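The Small Things Table: a gallery from the Nelluvbridge rooms

Welcome, and do put the kettle on, because I have never managed to introduce anything at this place briefly. I look after the household sorting side at Nelluvbridge, where we have been teaching machines to do some of the fiddly picking-up and putting-away that our people have always done by hand. A few of you have written in asking what that looks like from the inside and what it has meant for the crew, so I've put together a page to answer as well as I can, with a word or two from the others where they'd let me quote them.

A bit of background first. When I started here the job was simple enough to describe: estate lots came in by the carton, we sat at long benches, and we sorted. Linen, kitchen, toys, trinkets. By three in the afternoon your neck told you all about it. Then Dalisay, which is our name for the whole sorting program (it was painted on the door of the old storeroom and it stuck), began in September, and two of our benches were cleared out to make way for rooms set up like somebody's home. Beds, cushions, blankets, the lot. Now a good part of the crew spends the shift with a gripper in each hand, doing the same small jobs they used to do with their fingers, so that the machines have something to learn from.

Mylene Manalastas took to it faster than anyone, I think because she'd done years of beadwork and has the patience of a saint. Florante Belmonte was less keen. He told me in the first week that it felt like eating peas with barbecue tongs, and he still says so, though his colour's better now that he isn't bent over a bench all day.
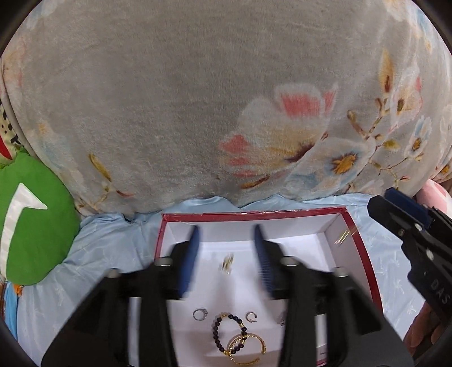 Jewellery from the red-rimmed box on the bed, with the blue-tipped jaws in close over a little gold piece. The silver bits and the dark beaded bracelet are sitting lower down in the box, and the flowery blanket behind is a great favourite with the crew.

Has anyone lost their job to the machines?

So far the crew is the same size it was, with nine of us on days, although the work itself has changed a great deal and two people asked to move to dispatch, where the benches are still the old kind. What comes after the current contract with Orent is a fair thing to worry about, and we talk about it at the monthly meeting with management in the room.

I'll add my own bit to that, for what it's worth. The pay question took far longer to settle than the training did. Handling the grippers was first put down as the same grade as bench sorting, and Hélène Robichaud, bless her, went back and forth with the office for the better part of the winter until it was written up as skilled work. She kept a folder of every awkward item we'd been handed, chains and clasps and earring backs mostly, and I believe it was the folder that did it in the end.

The pace is different too. On the benches we were expected to clear 500 items in a shift, and you could do it half asleep. In the rooms the best anyone has managed is 265, and you certainly can't do it half asleep! Your hands get tired in new places, along the outside of the wrist and up under the thumb, so we swap over every so often and have a proper stretch. Veronika Vincze drew up the roster for that and has been very firm about it, even with me.

Gerardo Tan is running an afternoon for families in the Gastley Street building once the new flooring is down, and you'll be able to have a go with the grippers yourself. Bring the kids. Wear something with sleeves you can push up, and leave your own rings at home, please, as we have quite enough to keep track of already.

Contact the Nelluvbridge sorting rooms | Copyright Nelluvbridge, all rights reserved | Back to top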